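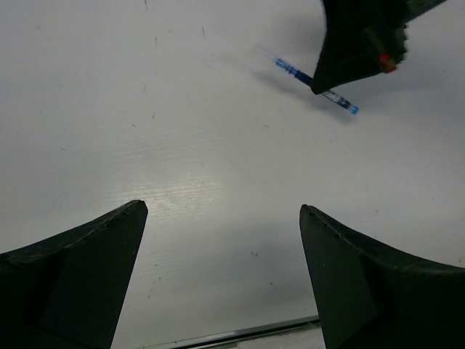 Drawing Up the Dose: How Well Do People Read an Oral Syringe?

Sneha Agarwal
Intro to Measurement, final project report
Wednesday, February 10, 2021

Background

My younger brother has had a lot of ear infections, and so I have watched my parents squint at a lot of oral syringes. They are both smart people. One of them does taxes for a living. And yet every time the pink stuff comes out, there is a conference at the kitchen counter over which line is the line. I wanted to find out whether this was a family problem or a general one.

My question was simple: when ordinary adults are asked to measure 5 mL of liquid, how close do they get, and does it matter what they measure it with?

Method

I recruited 36 adults, mostly from my apartment building and my mother's choir. Six of them dropped out when they learned there would be no snacks, which left 30. Each person measured 5 mL of colored water three ways: with a 10 mL oral syringe, with a plastic dosing cup, and with a spoon from their own kitchen. I weighed each pour on a Timby pocket scale that reads to a hundredth of a gram. A milliliter of water weighs very nearly one gram, so the math was within my abilities.

I did not tell people how to hold the syringe, how to get rid of bubbles, or where on the plunger to read. This was the whole point, although several participants took it as rudeness.

Results

The syringe won easily. Of the 30 people, 26 landed within half a milliliter of the target. The cup was worse: only 14 managed it, and most of the misses were too high. The kitchen spoon was a disaster. Nine people got within half a milliliter, and one produced a spoon that I would describe as a ladle.

The misses with the syringe were interesting. Two people read the plunger from the wrong edge of the rubber, and two left a large air bubble in and said it would probably be fine. With the cup, nearly everyone held it up in the air to read it instead of setting it down, so the liquid tilted and they picked whichever side they liked best.

I also asked everyone how sure they were, on a scale from 1 to 10. The average was highest for the spoon. I have checked this twice.

Problems

The first batch of data had to be thrown out. I had left the scale next to a heating vent, and it reported that an empty cup weighed more every time I looked at it. Moving it to the bathroom floor fixed the drift and did nothing for my dignity.

The dye was a mistake too. Blue water is easy to see, but it does not behave like syrup, which clings to the sides and hides the markings. Real medicine would be harder to measure than anything I tested. My sample was also heavy on altos, and I can't rule out that altos are unusually careful.

Next steps

I would like to repeat this with corn syrup and with a smaller syringe -- the 1 mL kind, where half a milliliter off is half the dose. I would also like to measure people at 3 a.m., when this job tends to get done, but my mother has said no on behalf of the choir.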